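監視カメラの件、まだモヤモヤしてます

2018-10-23

昨日の夜、ドロルビルの住民説明会に行ってきました。駅前の商店街に顔認識つきの防犯カメラを40台入れる、というあの話です。会場の椅子が足りなくて、私は2時間ずっと壁ぎわに立ちっぱなし(足が棒!)。

9月に配られたチラシには「安心のまちづくり」としか書いてなかったんですよね。顔のデータを預かるのがエラメックスという会社だってことも、昨日の資料の隅っこで初めて知りました。

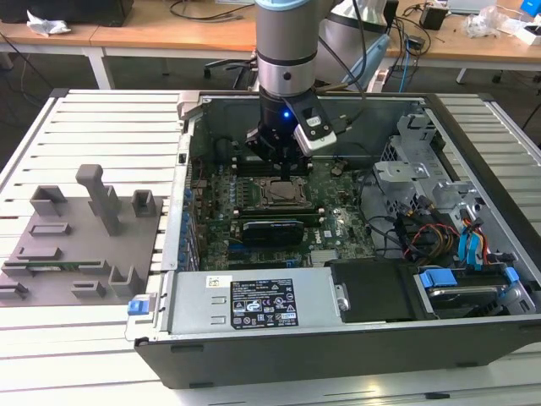
ふたを開けたパソコンとロボットアーム

で、いちばん引っかかったのが令状のこと。警察が映像を見たいときはどうするの?って話になったら、市の人の答えが急にふわっとしたんです。「適切に対応します」ばっかり。適切って何よ〜と、隣の席の人と顔を見合わせちゃいました。

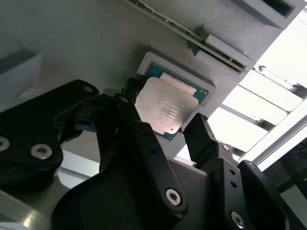
撮られた顔のデータはいつ消されるんですか?
資料では52日後に自動で消去、ただし捜査の照会があった分は延長できる、となっていました。延長の上限は書いてありません。

そこ、大事なところだと思うんだけどなあ。帰り道にペロン通りでお茶しながら、もらった資料をもう一回読みました。
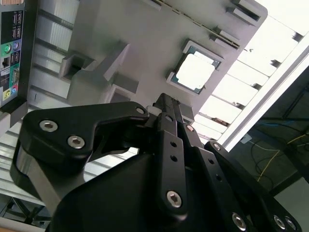 防犯カメラ自体には賛成だけれど、民間の会社を間にはさめば手続きを省けるというのは筋が違う、とKirsten MacPhersonさんは話していました。私もほぼ同じ気持ちです。夜道が明るくなるのは大歓迎だし、カメラも普通のなら別にいいんです。顔まで照合するなら、議会でちゃんと条例にしてほしい!

意見書は市役所の2階の窓口で受け付けるそうなので、週明けに出しに行くつもり。下書きはもう長くなりすぎてて、削るのに苦労してます(笑)

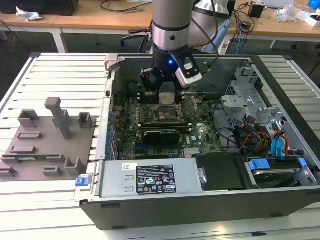 ケースの中の緑色の基板

コメント欄は開けてあるので、説明会に出た方、聞きもらしたところがあったら教えてくださいね。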